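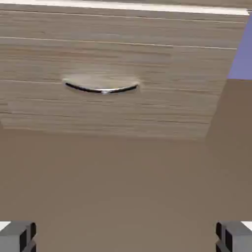
Can a high school club learn robotics without owning a robot? It can learn a good deal of it, though how much carries over to a real machine is something the club at Clellmont hasn't had a chance to find out.

The Clellmont robotics club has 33 members this year and no arm. What it has is a row of lab computers, a simulator, and a task that sounds like a joke when you first hear it. Open a drawer. That was the whole assignment in September, and it is still the assignment in October 2023.

I went in expecting to be sold something. School technology programs tend to come with a slide show, and the slide show tends to promise jobs. The students were less polished and more useful. They showed me a light wood drawer front with a crescent handle set into it, and the two fingers of a gripper waiting low on either side, spread wide. Then they started arguing about the approach angle.

The handle is the trouble. A bar or a knob gives a gripper something to close on. A recessed half-moon with a curved lip gives it very little, and the club has split over what to do. One group wants to hook a single finger behind the lip and pull. The other wants to pinch it, and thinks hooking is cheating. I couldn't see why it would be, and neither could their coach.

They are getting ready for the Vakden, a regional contest run entirely in simulation. Each team submits its control program, and the judges run it on drawers the students haven't seen. Entry costs nothing, which explains some of its popularity. A decent used arm, by the club's last budget request, would cost $900 before repairs. The school turned that down.

My doubts are the usual ones. A simulated drawer never swells in damp weather. It has no spoon jammed at the back. Friction is a number that somebody typed in, and a student who learns to beat that number may have learned mostly about the number. The coach didn't argue with me - she said she worries about it too, and has the kids change the friction setting before every run so they can't get comfortable.

The rival club at Fraser does own an arm. It spent much of last year in a box, waiting on a part. So I'm not ready to say hardware wins either.

Two of the Clellmont students have asked to test their program on the arm in the Graltusdale college lab after the contest. The college hasn't answered yet. Until it does, they are back at the screens after school, trying the hook again with the friction turned down.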